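Brush Racks: The Questions We Keep Getting

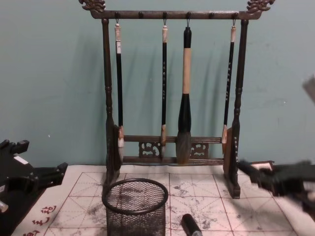 Photo: Prirkel workshop. Rack on a practice mat, four brushes hanging.

Do I need a rack at all?
No. People have been leaving brushes in jam jars for years, and some of them still write beautifully. Hang your brushes up and the tips keep their shape, that's the whole sales pitch.

There are six pegs. Must I own six brushes?
Two of the pegs in our photo are empty and the rack is coping. You will fill them eventually. Everyone starts out wanting one good brush.

My brush has no loop. Now what?
Check the end of the handle first, as loops do come adrift in the post. If there's a hole, thread it with thin cord. If there isn't, lay the brush flat on a rest and stop trying to glue things to it.

Will a really fat brush fit?
Usually. Give it an empty peg on one side so it isn't leaning on its neighbours, and measure from the peg down before you buy. A brush that touches the table will bend at the tip, and you'll be writing round corners for a month.

Can I hang them up wet?
Rinse in cool water until it runs clear, squeeze gently, shape the tip with your fingers, then hang. Damp is fine. Dripping on to a felt mat is your own affair.

How do I dust the carved bits?
With an old soft paintbrush and some patience. The scrolled panels near the base collect fluff at a remarkable rate. Please don't use spray polish anywhere near the bristles.

What's the red grid on the mat for?
Keeping your characters the same size and in a straight line. It can't make you look at it, sadly.

Do you post racks?
Yes, for orders over £30. Smaller orders can be collected from the Kan Street counter. Returns are accepted for up to 14 days, provided the rack comes back without ink on it. We do check.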